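Zwischenbericht zum Vorhaben „Skavo – Spielen und Üben mit den Händen“
an die Timmermans-Stiftung
vorgelegt vom Verein Bidar, 27. Februar 2022

Sehr geehrte Damen und Herren,

mit diesem Bericht möchten wir Ihnen erzählen, wie es dem Materialverleih Skavo seit dem Start im Oktober ergangen ist, was gut läuft, was länger gedauert hat als gedacht und wofür wir Ihre Mittel bis jetzt ausgegeben haben. Wir schreiben ihn, das sei gleich vorweg gesagt, mit großer Freude, auch wenn an ein paar Stellen von Etiketten, Schrauben und verstopften Regalen die Rede sein muss.

Zur Erinnerung: Skavo verleiht Spiel- und Übungsmaterial für die Hände. Die Kisten gehen an Kindergärten, Grundschulen, Tagespflegen und Familien im Stadtteil, und zwar kostenlos und für jeweils drei Wochen. Untergebracht sind wir in den beiden hinteren Räumen des ehemaligen Möbelhauses Ukano, das den älteren Leuten hier noch allen ein Begriff ist und dessen Lastenaufzug wir inzwischen sehr zu schätzen wissen.

Stand der Ausleihe

Bis zum Stichtag haben wir 506 Ausleihen verbucht. Im Antrag hatten wir für das ganze erste Halbjahr mit 200 gerechnet, und wir geben gern zu, dass uns diese Zahl damals schon recht mutig vorkam. Den größten Anteil haben die Kindergärten, dicht gefolgt von den Familien. Die Tagespflegen kamen zögerlich dazu, was sicher auch mit der Lage in den Häusern im Winter zu tun hatte. Seit dort die ersten Kisten im Umlauf sind, wird dafür besonders treu verlängert – eine Einrichtung hat ihre Webrahmenkiste nun schon dreimal hintereinander behalten, und wir bringen es nicht recht übers Herz, sie zurückzufordern, obwohl es eine Warteliste gibt.

Angefangen haben wir mit 21 Kisten. Heute sind es 70. Der Sprung erklärt sich zum Teil daraus, dass wir die großen Kisten im Dezember geteilt haben. Eine Erzieherin mit dem Fahrrad kann nun einmal keine Kiste transportieren, für die wir selbst zu zweit anfassen müssen, und das hätte uns beim Packen eigentlich auffallen dürfen. Die neuen Kisten sind flacher, haben Griffmulden und passen in jeden normalen Fahrradanhänger.

Inhalt und Auswahl des Materials

Am stärksten gefragt sind Fädelperlen, Knöpf- und Schnürrahmen, die kleinen Webrahmen und alles, was gesteckt, gedreht oder geschraubt wird. Weniger gefragt sind zu unserer Überraschung die Knetkisten. Mehrere Kindergärten haben uns erklärt, Knete hätten sie selbst genug, und vom Teppich bekomme man sie auch nicht mehr herunter. Wir haben deshalb nur eine Knetkiste behalten und die übrigen mit Pinzetten, Wäscheklammern und Schüttgefäßen neu bestückt.

Beim Einkauf haben wir uns an drei Fragen gehalten, die aus den Gesprächen mit den Einrichtungen stammen: Lässt sich das Teil abwaschen? Kann man es einzeln nachbekommen? Und sieht ein Mensch mit schwachen Augen, wo es hingehört? Gerade die letzte Frage hat uns länger beschäftigt, als wir geplant hatten. Bunt ist noch lange kein guter Kontrast, und ein gelbes Teil auf einem hellen Holzbrett verschwindet für manche unserer älteren Gäste fast vollständig. Wir legen den Kisten inzwischen dunkle Tischunterlagen bei und haben bei den Steckspielen auf kräftige, einheitliche Farben umgestellt.

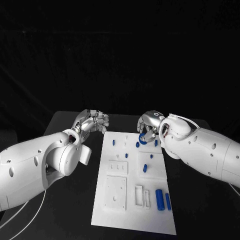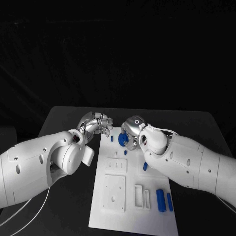
Beide Bilder: weiße Platte und blaue Teile auf dunklem Tisch, dahinter Schwarz.

Die dunklen Unterlagen sind übrigens der Posten, zu dem wir die meisten freundlichen Rückmeldungen bekommen haben, und zugleich der billigste im ganzen Plan. Eine Tagespflege hat gleich einen ganzen Satz für die Mahlzeiten nachgenäht, weil sich darauf auch der Teller besser abhebt.

Anleitungen und Begleithefte

Jeder Kiste liegt ein kleines Heft bei, mit Vorschlägen für den Einstieg und mit einer Packliste auf der Rückseite. Die erste Fassung war zu lang. Wir hatten es gut gemeint und je Spiel eine volle Seite geschrieben, mit Lernzielen und Varianten, und zurück kamen die Hefte so sauber und glatt, wie wir sie hineingelegt hatten. Die zweite Fassung hat je Spiel drei Sätze und eine Zeichnung. Sie kommt mit Eselsohren, Breiflecken und handschriftlichen Ergänzungen zurück, und darüber freuen wir uns sehr. Einige dieser Ergänzungen haben wir in die nächste Auflage übernommen, etwa den Vorschlag, die Schnürrahmen zu zweit von beiden Seiten zu bearbeiten.

Für die Familien gibt es die Hefte auf Deutsch, Türkisch und Arabisch. Die ukrainische und die polnische Fassung sind beauftragt und werden im Frühjahr gedruckt.

Offene Nachmittage

Neben dem Verleih öffnen wir zweimal im Monat die Räume, damit man das Material vor dem Mitnehmen ausprobieren kann. Im November und Dezember mussten wir diese Nachmittage leider aussetzen, seit Januar laufen sie wieder mit begrenzter Platzzahl und Anmeldung. Besonders schön ist es, wenn Großeltern und Enkel zusammen kommen. An den Webrahmen wissen die Älteren oft sofort, was zu tun ist, und dann wird erzählt, wer früher wo genäht, gestopft oder gelötet hat, und der Nachmittag ist viel zu schnell um. Wir überlegen, daraus ab Sommer eine eigene Reihe zu machen, und würden Ihnen dazu gern gesondert schreiben.

Was nicht so gut gelaufen ist

Verloren gehen vor allem Kleinteile, und zwar mehr als veranschlagt. Der Ersatzteilposten für das erste Jahr ist bereits zur Hälfte verbraucht. Wir haben daraufhin die Packlisten bebildert, seitdem kommen die Kisten vollständiger zurück. Ob sich das hält, werden wir im Herbst besser beurteilen können.

Auch die Ausleihsoftware hat uns Kummer gemacht. Das Programm, das wir im Antrag genannt hatten, konnte keine Teilmengen verwalten, also etwa eine Kiste ohne ihren zweiten Beutel. Wir führen die Ausleihe deshalb vorläufig in einer Tabelle und mit Karteikarten. Das klingt altmodisch, funktioniert aber zuverlässig, und die dafür vorgesehenen Mittel sind noch unangetastet.

Das Regalsystem schließlich kam sieben Wochen zu spät. In dieser Zeit standen die Kisten im Flur, was beim Aufzug des Öfteren zu Gedränge geführt hat. Den Hausleuten möchten wir an dieser Stelle für ihre Geduld danken.

Mittelverwendung und Bitte um Umwidmung

Die Ausgaben für Material und Kisten liegen im Rahmen, die Druckkosten leicht darunter. Die Aufstellung mit allen Belegen geht Ihnen mit getrennter Post zu. Wir möchten Sie herzlich bitten, den nicht verbrauchten Softwareposten zur einen Hälfte den Ersatzteilen und zur anderen dem Druck der beiden weiteren Sprachfassungen zuschlagen zu dürfen. Eine kurze Zusage per E-Mail würde uns genügen.

Die nächsten Monate

Bis zum Sommer wollen wir eine feste Rückgabestelle im Nordteil des Viertels einrichten, denn von dort ist der Weg zu uns mit kleinen Kindern doch recht weit. Mit zwei Grundschulen sprechen wir über Kisten, die ein ganzes Halbjahr im Klassenraum bleiben. Und die Webrahmen müssen neu bespannt werden, alle miteinander, dafür haben wir uns die Osterferien vorgenommen.

Wenn Sie uns an einem der offenen Nachmittage besuchen möchten, wäre uns das eine große Freude. Kaffee gibt es immer, und der Aufzug fährt auch wieder.

Mit herzlichen Grüßen und noch einmal großem Dank
Verein Bidar, Materialverleih Skavo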